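The Kollholm table, eight months in

We bought the Kollholm in the autumn, after the old pine thing finally let go of a leg during Sunday lunch. It is a big white rectangle on a black base, it cost £330 in the sale, and it arrived in two boxes, one of which the courier left with a neighbour we don't speak to. We do now.

Assembly first. The leaflet says one person, 20 minutes. It took two of us most of an evening, and at one point we were both lying underneath it holding the same bolt. The holes do line up, to be fair, but only once you've worked out that the two long rails are different and that the sticker telling you which is which has been put on the side that faces the floor. There are 13 bolts. The leaflet shows 12. I put the last one in a drawer and have thought about it most nights.

Once up, it is very solid. I lean on it, the children climb on it, and my brother-in-law Babar Lashari sat on it for the whole of a birthday party while telling us that he'd have gone for the Rerkstead. The Rerkstead is the one with the extending leaf. I tried it in the shop and the leaf came out with a noise like a goose, so we passed. The other one on our list was by Arnardóttir, and was lovely, and was priced at 2000, at which point we stopped stroking it and went for a coffee.

The surface is what people ask me about. It's matt, it feels nice under the hand, and it takes most of family life quite well. Tea wipes off. Felt tip wipes off if you get there before bedtime. Beetroot took two goes and some bad language. Turmeric I can't speak for, as I've banned it from the house until we move.

What it does not like is glass cleaner, which leaves a greasy bloom that catches the light every morning and makes the place look like a chip shop window. Warm water and a drop of washing-up liquid, then a dry cloth. The Eltell spray they try to sell you at the till smells of pear drops and does the same job for a lot more money.

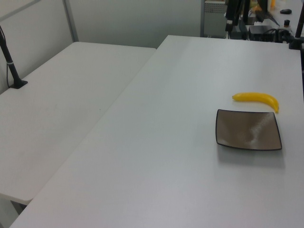 Can you put a hot pan straight on it?

I wouldn't. The care card says to use a mat for anything off the hob, and a mug left without a coaster gave us a faint ring that took a week to fade.

Grumbles, then. The corners are sharp and exactly at the height of a four-year-old. The feet have little felt pads that fell off in April, all within a day of each other, like a walkout. And it's cold on bare arms in winter, so breakfast here was a long-sleeved affair until the clocks changed.

Would I buy it again? At the sale price, yes. At full price I'd want the pads glued on and an explanation of the bolt.

Comments (4)

DottyP
Ours came with 12 bolts and the leaflet showed 13. I think you have mine.

Graham in Hexham
What's the legroom like at the ends? I'm six foot three and spend most meals sideways.

mrs_tansley
Graham - fine at the ends, tight on the long sides if your chairs have arms. We had to swap ours.

Babar L
Still say you should have got the Rerkstead.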